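Plamside Trading Circle: Frequently Asked Questions

Last reviewed 2025-12-15

We get the same questions every week, some of them from the same people. The answers are collected on one page so that you can read them at three in the morning, which the server logs suggest is when most of you do.

What is the Plamside Trading Circle?

A study group for people who trade stocks and index funds with their own money and would like to keep some of it. It was started by Haruto Kinoshita after a year in which he made 127 trades and ended up with slightly less than a savings account would have paid him. He wrote down why, other people recognized themselves, and the notes turned into a course.

Do you give out stock picks?

No. We don't have a picks channel, a premium picks channel, or a secret picks channel behind the premium one. If somebody messages you claiming to be us and offering picks, block them and forward us the message. Our collection is getting quite good.

So what do you teach?

Position sizing, mostly, and record keeping. After that comes the dull but useful business of deciding when you will sell before you buy. There is a unit on reading charts, and it's shorter than people would like.

What is a trading journal, and do I really have to keep one?

A journal is a written record of each trade: what you bought, at what price, how much you were prepared to lose, and what you were thinking. Yes, you have to keep one if you want feedback from us. We can't review a feeling.

You can use a spreadsheet, a notebook, or the template we call the Nirora sheet. The template has 17 columns. Most members quietly stop filling in four or five of them by the second month, and the ones they skip tend to be the ones about mood.

What goes in the mood column?

One or two words, written before the trade. "Calm," "bored" and "annoyed at brother-in-law" are all acceptable. "Confident" is allowed too, but go back later and look at how those trades did.
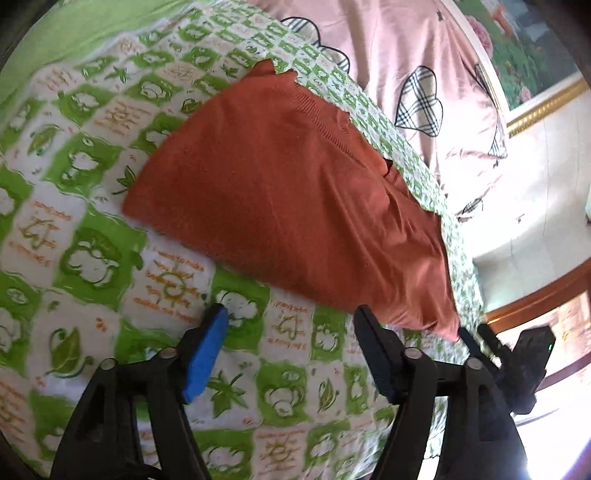 How much of my account should I risk on one trade?

Most beginners in the course start at one percent or less of the account. With $5,000, that means a loss of no more than $50 if the trade hits your exit price. Risk and purchase size are different numbers, so you may well buy $800 of a stock while risking only $50 of it. A price can also gap past your exit overnight, and then the loss will be bigger than planned.

That sounds very slow. Can I go faster?

You can. You can also take the stairs four at a time. Doubling your risk doubles the size of every losing streak, and you will have losing streaks. Run the streak calculator in Unit 3 with your own numbers before you decide, and try five losses in a row, then eight. If eight makes you feel a bit unwell, you've found out something worth knowing for free.

How much money do I need to start?

For the course, nothing beyond the fee. The first 16 sessions use a paper account, meaning pretend money and real prices. After that it's up to you. Please don't use rent money, borrowed money, or money your spouse thinks is in another account.

Is paper trading any use if the money isn't real?

It's good for learning the order screen and finding out whether your rules can be followed by a human. It's less good at showing how you behave when you're down by a week's groceries. Do it anyway. Pressing Buy when you meant Sell is a mistake best made with imaginary dollars.

What's the difference between a market order and a limit order?

A market order says "get me in now at whatever the price is." A limit order says "get me in at this price or better, or leave it." Market orders usually fill right away, but in a thinly traded stock the price can be an unpleasant surprise. Limit orders protect you on price and may never fill at all, and you then get to watch the stock go up without you. Both experiences are covered in the forum at some length.

What is the Mangubat rule?

Our name for a 24-hour break after three losing trades in a row. It's named after the forum thread where it was first argued over, all 853 posts of it. The rule itself is one sentence long. During the break you may read, walk, clean the oven or update your journal. You may not "just look" at the one-minute chart.

Does the break apply if the losses were tiny?

Yes, and we've heard the argument about rounding.

I moved my stop further away and the trade came back. Was I wrong?

You were paid for breaking your own rule, which makes it likely you'll break it again with a larger position. Log it as a rule break with a profit. The Nirora sheet has a column for that. It's usually one of the skipped ones.

How long before I'm profitable?

We don't know, and plenty of people never are. We can tell you that members who join the review sessions send in tidier journals by the end of the course. Whether tidier journals make money is a separate question, and we'd be suspicious of anyone who answered it with a dollar figure.

Can I trade while holding down a regular job?

Most members do. The course assumes you look at your positions once a day, after the close, and place the next day's orders then. If your method requires you to check your phone under the table during meetings, it may need some work, and your colleagues can see you.

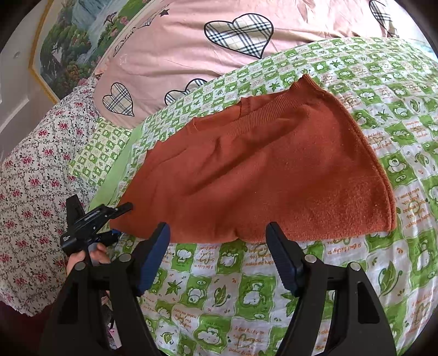
Orange sweater on a green-and-white checkered sheet.

Which broker should I use?

We don't recommend one and no broker pays us. Check that the firm is properly registered where you live, read the fee page all the way to the bottom, and try withdrawing a small amount early on. Getting money in is never the hard part.

Do I have to pay tax on what I make?

In most places, very probably. We aren't tax advisers. Download your statements every month, keep them somewhere you'll find them, and talk to a qualified person well before April. Turning up with a shoebox is allowed, but it will be billed by the hour.

What is the Staltberg session?

A live group review held once a month. Members submit one trade each, names removed, and the group works through the entry, the size and the exit. Losing trades are welcome. Winning trades are also welcome, though they get asked harder questions.

Will people be rude about my trade?

About the trade, possibly. About you, no. Anyone who can't tell the two apart is muted until they can.

I missed a session. Is there a recording?

Recordings go up within two days and stay up as long as you're a member. The sound on the older ones is poor. We know.

Can I get a refund?

Within 17 days of joining, for any reason, including "I thought there would be picks." Write from the email address you signed up with and give your member number. Refunds go back to the card you paid with. After that period we can pause a membership once a year for up to three months, but we can't refund the part already used.

Can my teenager join?

Members must be 18 or over. Parents are free to pass along what they learn, and can report back on how the mood column goes over.

Is any of this financial advice?

It's general education. We don't know your income, your debts or your plans, and we can't tell you what to do with your money. Trading can lose you some or all of what you put in.

My question isn't here. What now?

Search the forum first, then use the contact form in your account. Replies normally take two working days. Messages marked URGENT about a stock that is falling right now will be answered in the same two working days.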